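Facilities Service Desk – Ticket Record
Site: Wergate Building, second floor
Category: Furniture and finishes
Requester: Library Services
Assigned to: Yevhen Skoryk
Opened: 11 October 2019
Status: Closed, with one item carried forward

Summary of request
Readers have reported that the long tables in the Menzies Reading Room feel tacky to the touch, most often in the afternoon. Papers left on the tables overnight have stuck lightly to the surface and, in two cases, left print behind. The requester asks whether the tables can remain in use and whether the finish needs to be replaced.

Initial response
The tables may remain in use. Readers should be asked not to leave loose papers or bound volumes on them after closing. Cleaning staff have been told to stop all wet cleaning in the room until further notice. Dusting with a dry cloth may continue.

Background
The room holds 10 tables, all refinished during the summer closure under the Drullach contract. The finish is a water-based clear coat supplied by Wirketti. The contractor's completion sheet states that each table received three coats and was left to cure before the room reopened. The sheet does not give the room temperature or humidity during that period.

Log entry 1 – Heating and humidity
Readings were taken from the wall sensor over a full working day. Humidity rose to 81 percent by mid-afternoon, well above the level set for this room. The controls showed that the supply air damper had been left in its summer position. It has been reset, and the building controls team has locked the setting. High humidity can soften some finishes, but the requester noted that two tables next to the sensor were among the least affected. Humidity was therefore recorded as a contributing factor only.

Log entry 2 – Cleaning products
The evening cleaning crew confirmed that a general purpose spray polish had been used on the tables since the room reopened. The product contains silicone and is not on the approved list for refinished wood. It had been taken from the stock held for the staff offices, where the desks have a different surface. The crew was not given a separate instruction for the reading room, and the handover note from the summer project did not mention one. This is a fault in our procedure and has been raised with the project office.

Log entry 3 – Test cleaning
Table 8 was chosen for a trial, as it had drawn the most complaints. The surface was wiped with a soft cloth dampened with the cleaner named in the Wirketti care sheet, then with plain water, and dried at once. A considerable amount of gray residue came away on the first cloth. A sheet of plain paper was placed on the table under a weight overnight and lifted cleanly in the morning. The same test on an untreated table again left the paper lightly stuck.

Log entry 4 – Remaining tables
The method from entry 3 was applied to the other tables over two evenings. The overnight paper test was then repeated on each one. All passed. The grain is clear and the sheen is slight, in keeping with the satin finish that was ordered. No sanding or recoating is proposed. Drullach had quoted $2,000 for a further coat on the full set, and that quotation has been declined. 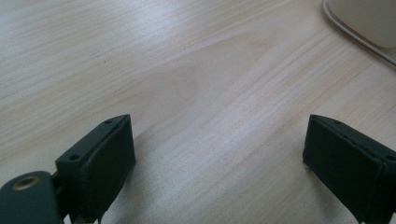 Log entry 5 – Changes to procedure
The approved cleaner is now kept in the closet next to the reading room and is labeled for the tables only. The spray polish has been removed from the second floor cart. A one-page care instruction has been added to the cleaning schedule, and the project office has agreed to include finish care details in all future handover notes.

Item carried forward
Humidity in the room will be reviewed in November, once the heating has been running for several weeks. If readings remain high, a separate ticket will be opened with building controls – this record will not be reopened for that purpose.

Closure note
Library Services has confirmed that papers may again be left on the tables overnight. Any new report of a tacky surface should quote the table number and the time of day.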